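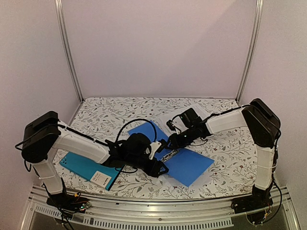 Home | Forums | Search | Register | Log in

Posted in: Sewing & Textiles > Fabric Care and Prewashing

Feb 16, 2012, by dnkuna

Shrinkage on printed cotton, lengthwise vs. crosswise

I have 14 yards of printed cotton from the Grandham mill outlet, bought for table covers. Before cutting I washed a test piece, marked at 45 cm in both directions with laundry pen. Warm wash, tumble dry on medium, pressed without steam. Lengthwise it lost 3 percent. Crosswise I could not measure a change.

The bolt label says "preshrunk." Is a loss like that normal for fabric sold with that label, or did I get a bad bolt? I need to know before I wash the remainder, as there is no returning it after that.

Dumisani Nkuna

ratih_h wrote:
Normal. The warp is held under tension during weaving and again during printing and finishing, and it relaxes the first time it gets wet without being held. The filling yarns see much less of that. "Preshrunk" on a label tells you a process was applied. It doesn't tell you how much shrinkage is left unless a figure is printed next to it.

Wash the lot, the same way you plan to wash the finished covers.

gokden wrote:
I disagree with washing all of it. For table covers I cut oversize and leave the fabric unwashed. The finish keeps the cloth flat, it takes a crease at the hem, and the print stays sharper. Add the test percentage to the length and let the first wash take it up.

ratih_h wrote:
That works for a plain hem. If he uses a facing or a bias edge, the cover shrinks and the edging doesn't, or not by the same amount, and the edge ripples. I have taken apart enough of those.

gokden wrote:
Then wash the edging and not the cover. Or use the same fabric for both, cut on the same grain.

ratih_h wrote:
Same grain on all four sides means joining strips across the width on two of them. Fine if you like seams.

AdiW wrote:
One wash is not enough of a test. I ran Pasaribu sheeting through repeated cycles last year and it was still moving on the third. Most of the loss was in the first, but the later ones added up. Also, dry it completely before measuring. Damp cotton reads long.

Which dryer setting will the covers get in use? If they are going to be line dried, your tumble figure is too high.

dnkuna wrote:
They will be tumble dried. Plain double-turned hem, no edging — so the rippling does not apply in my case, but thanks.

I will rerun the same piece twice more and post the numbers.

Gilang Osman wrote:
Check the print for skew while you're at it. If the pattern was printed off grain, the cover will hang straight before washing and twist afterward. Pull a crosswise thread and compare it with the repeat. I had a Drustlow remnant where the repeat ran off by a finger's width from one selvage to the other. Nothing fixes that. You choose whether to follow the grain or the print.

gokden wrote:
Follow the print. On a table people see the print.

Gilang Osman wrote:
On a drop that hangs past the edge they see the twist.

dnkuna wrote:
Pulled a thread. It tracks the repeat to within the width of the pen line. Second wash is in the machine now.

Thread views: 2,101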